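Grorkenia Social Dance Association Member Forum
Board: Events and Scheduling
Topic: Proposed change to the January dance calendar at Masera Hall

Events_Desk
Moderator
Posted 2022-12-30

Members are asked to review the following changes to the January calendar and to post any comments in this topic. Comments will be read before the calendar is sent to the printer.

1. The weekly beginner class at Masera Hall will move from the upper floor to the main floor. Start time remains 7:00 PM.
2. The open dance will follow the class directly. The former half-hour break is removed. The evening will close at 9:30 PM in place of 10:00 PM.
3. The monthly Jeretti Ballroom dance moves from the first week of the month to the third week. Live music will continue.
4. The line dance session at the Pimentel Street annex is suspended for January while the floor is refinished. Line dancers are invited to use the first part of the open dance at Masera Hall.
5. Admission to the open dance remains $2 for members. The class is included.

Capacity of the main floor at Masera Hall under the current rental agreement is 103 persons. Doors will be closed to new arrivals when that number is reached.

foxtrot_north
Member

Thank you for posting the changes in advance. I support items 1, 3 and 5. I wish to register an objection to item 2.

The break between the class and the open dance has served a purpose. New dancers use it to ask questions of the instructors and to find partners. Experienced dancers use it to arrive, change shoes and greet one another. If the music begins the moment the class ends, the beginners will leave the floor, and many of them will leave the building.

I would ask that at least ten minutes be kept.

Slow_Waltz_52
Member

I must respectfully disagree with the previous post. The break was listed as thirty minutes and was regularly longer. On several evenings in the fall the open dance began well after 8:30 PM. Those of us who drive in from outside Grorkenia and do not attend the class have been paying for an evening of dancing and receiving a little over an hour of it.

I support item 2 as written.

linedance_pimentel
Member

My comment concerns item 4. "The first part of the open dance" is not a clear allocation of time. The annex session drew 40 dancers at its last meeting. That group cannot share the floor with couples who are traveling around the outside of the room. Line dances require the center of the floor and couples require the edge, and at Masera Hall there is not enough center.

Please state in the printed calendar how many minutes are set aside for line dancing and whether the floor will be reserved for it during that time.

Events_Desk
Moderator

In reply to the comments received:

Item 2. The rental agreement for the main floor ends at 10:00 PM, including cleanup. The upper floor was under a separate agreement with a later closing time. An earlier finish is therefore required. The length of the break may still be discussed, with the understanding that any minutes given to the break will be taken from the dance.

Item 4. The request for a stated time is reasonable. The following wording is proposed: "Line dancing, 8:00 PM to 8:25 PM, full floor." Couples would be asked to wait until 8:25 PM.

foxtrot_north
Member

If the class ends at 7:50 PM and line dancing begins at 8:00 PM, a ten-minute break already exists. I would be satisfied with that arrangement, provided it is printed.

Slow_Waltz_52
Member

I would not be satisfied with it. Under this proposal the couples' portion of the evening runs from 8:25 PM to 9:30 PM, which is sixty-five minutes. That is no improvement on the fall schedule I described. The annex dancers are welcome at Masera Hall, and I have no complaint against them, but they are being given the full floor for more than a quarter of an open dance.

May I suggest alternating? Two line dances, then a set for couples, then two line dances, and so on through the first hour. Other dance clubs in the region do this without difficulty.

linedance_pimentel
Member

Alternating was tried at the summer social. The floor took several minutes to clear at each change, and the line dancers waited through long couples' sets and then found that the music person had lost count. I would accept a shorter reserved period, such as fifteen minutes, over any system of alternating.

Please also note that many of our dancers are older and prefer to be home early. A reserved period at the start is a practical need for them.

shoes_and_rosin
Member

I have a question on a different item. Does the move of the Jeretti Ballroom dance to the third week affect those of us who bought the season card? Mine is printed with first-week dates.

I would also like to know if the band will be the same. The ballroom floor is very fast, and the tempo matters a good deal to those of us with older knees.

Events_Desk
Moderator

Season cards will be honored on the new dates. No exchange is necessary. Please present the card at the door as usual.

The same band has been engaged through spring. A request for moderate tempos has been passed along to them.

door_table_masera
Member

Writing on behalf of those who work the door. There are several matters that should be settled before the first January dance.

First, the closing of the doors at 103. We will need a hand counter. The one we had has not been seen since the fall. Dancers who step outside for air must be counted back in, and a wrist stamp would be the simplest method.

Second, the $2 admission. Please bring small bills. We cannot make change for large bills in the first half hour.

Third, the door prize drawing. The drawing has been held during the break. If the break is reduced to ten minutes, it should be moved to 9:00 PM, between sets. Tickets will be handed out at the door with admission, one per person, and the holder must be present to win.
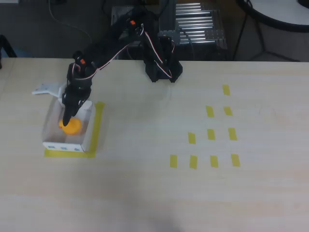

Fourth, street shoes. The main floor is newer than the upper floor, and the hall has asked that street shoes come off at the entrance. Benches will be set along the coat room wall. Dancers are asked to carry their dance shoes in and not to wear them from the parking lot.

Slow_Waltz_52
Member

I agree with moving the drawing to 9:00 PM, on the condition that it is brief. At the November dance it ran through what should have been two waltzes.

foxtrot_north
Member

I would prefer the drawing at 8:25 PM, when the line dancing ends and the couples are coming onto the floor. Those who leave early would still have an opportunity to win. At 9:00 PM a number of the beginners and the older dancers will have gone.

linedance_pimentel
Member

I second the earlier time for the drawing, for the reason just given.

shoes_and_rosin
Member

Thank you for the answer about the season cards. Regarding street shoes, will suede soles be permitted on the main floor? The upper floor allowed them.

door_table_masera
Member

Suede soles are permitted. Rosin and dance wax are not. This applies to the class as well as to the open dance.

Events_Desk
Moderator

The comments have been reviewed, and the January calendar will be printed with the following changes:

Beginner class, Masera Hall, main floor: 7:00 PM to 7:50 PM.
Break: 7:50 PM to 8:00 PM.
Line dancing, full floor: 8:00 PM to 8:20 PM.
Door prize drawing: 8:20 PM, not to exceed five minutes.
Open dance: 8:25 PM to 9:30 PM.

The reserved period for line dancing will end when the annex at Pimentel Street reopens. At that time the open dance will begin at 8:00 PM. The Jeretti Ballroom dance will be listed in the third week.

A hand counter and a wrist stamp have been requested for the door.

Slow_Waltz_52
Member

I accept the decision but wish my objection to the length of the couples' dancing to remain in this topic. I ask that the matter be placed on the agenda if the annex has not reopened by the end of January.

Events_Desk
Moderator

The objection is noted and the item has been added to the agenda. This topic will stay open for questions about parking and shoes. Comments on the schedule should now be sent to the Events Desk by private message.

shoes_and_rosin
Member

Then I will ask about parking. Is the lot behind Masera Hall plowed in the evening, or should we plan to use the street?

door_table_masera
Member

The lot is plowed by 6:30 PM on dance nights. Please leave the two spaces nearest the side door open for the band and for dancers who need them.

Views: 1,379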